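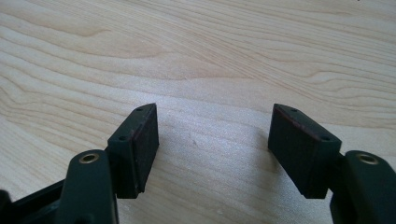
tallgrass_ed wrote:
Before you order a second unit, price the spare pads. We budgeted for the grippers and forgot everything that wears.

Subject: Planning a handheld gripper budget for next year

benchrat wrote:
Fair point, and I had no line for that. Let me lay out what we have so people can pick it apart. We are a small shop that wants to record hand demonstrations for a packing task before we commit to an arm. The plan is to buy 4 handheld grippers from Jedura at 695 each. The arm itself would be a separate request in August. I have to turn in the spreadsheet soon and would like to get the small stuff right.

Posted 10 November 2024

mill_street wrote:
Why four? If you have two people recording, buy two and a box of parts. Grippers sitting on a shelf don't collect anything.

benchrat wrote:
Two on the bench, one for the Isberg site, one spare. Isberg is a long drive and I don't want a day lost over a stripped screw.

mill_street wrote:
Then I'd still cut the spare. A full kit of fingers, pads and screws does the same job as a whole spare unit and costs a lot less.

tallgrass_ed wrote:
I disagree with that. Swapping fingers means checking the alignment again, and the person at the remote site is usually the one least able to do it. Keep the spare. Cut the third one if you have to cut something.

ohm_sweet wrote:
Has anyone here used the Valdovinos ones? The quote we got was lower but the pads were glued on, so a worn pad meant a new finger. We passed.

kestrel09 wrote:
We have them. Glued pads are fine if you buy the fingers in bulk. We go through 3 sets in a busy quarter. What hurt us was shipping, and that was never in the quote.

ohm_sweet wrote:
Good to know. I only compared the unit price.

tallgrass_ed wrote:
Also ask whether the arm you want can take the same fingers. If the demos are recorded with one pad shape and the arm has another, you may be recording again. Barnitz would put that in writing for us, which is a big part of why we went with them.

benchrat wrote:
I asked Jedura and got "should be compatible." I'll ask again and want a drawing this time.

mill_street wrote:
Get the drawing before the PO goes out – you won't have much pull after that.

benchrat wrote:
Okay. Keeping the spare, adding a line for pads and one for shipping. Does anyone have a percentage they use for wear parts?

kestrel09 wrote:
We put in 15 percent the first year and went over. I'd go with 20 and adjust once you have your own numbers.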